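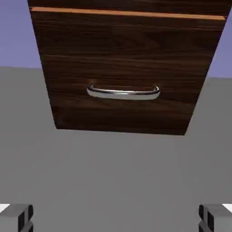 Drawer task, simulator view from the wrist.

The Handle

By March I had watched the drawer nearly 1000 times.

It was a good drawer. Someone at Janico had modeled it years before I came to Vambridge, and they had taken trouble over the grain. The handle was a chrome bow. Behind it all was a gray floor and a flat blue nothing where a kitchen might have been.

The project was called Skakirmont. My part was small. We had two policies, the old one and the new one, and each got the same set of starts. I ran them at night when the machines were free and read the logs in the morning with my coffee. A trial counted if the drawer came open by the width of a hand and stayed there. If the fingers slipped off, it did not count. If they hit the wood and pushed, it did not count, and I wrote "push" in the last column.

The old policy opened the drawer 331 times out of 460. The new one opened it 343 times. Sarmiento, the company paying for the work, had asked for a clear improvement.

"Twelve," my manager said.

"Twelve," I said.

She asked me to look at the failures. So I stayed late and played them back, one after another, with the sound of the fans going in the next room.

The old policy failed in a stupid way. It came up fast, missed the bar, closed on air, and backed off as if the job were done. I had seen that so often that I no longer minded it. The new one failed differently. It came up slowly and stopped short of the handle. It stayed there with the fingers open until the clock ran out. I had marked all of those "timeout" and moved on.

I played one again at quarter speed. The fingers were not quite still. They went a little to the left, then a little to the right, then back. I checked the numbers for the handle's position, and they were fine. I checked the shine on the chrome. In every timeout I opened, the highlight ran along the top of the bar in one long white line, and the policy was going from one end of it to the other.

I turned the shine down and ran the same starts again. Then I sat in the dark office and watched it reach up, close on the bar, and pull. The drawer slid out. There was nothing in it. Whoever built it had not modeled the inside past the first few inches, and beyond that I could see straight through to the blue.

I let the rest of them run. At two in the morning I wrote "highlight" in the last column, next to each old timeout that now came open, and put on my coat.

My mother's kitchen had a drawer about that color. It stuck in wet weather, and you had to lift as you pulled. When I got home I stood in front of my own cabinets for a while with the light off, then opened one and took out a spoon.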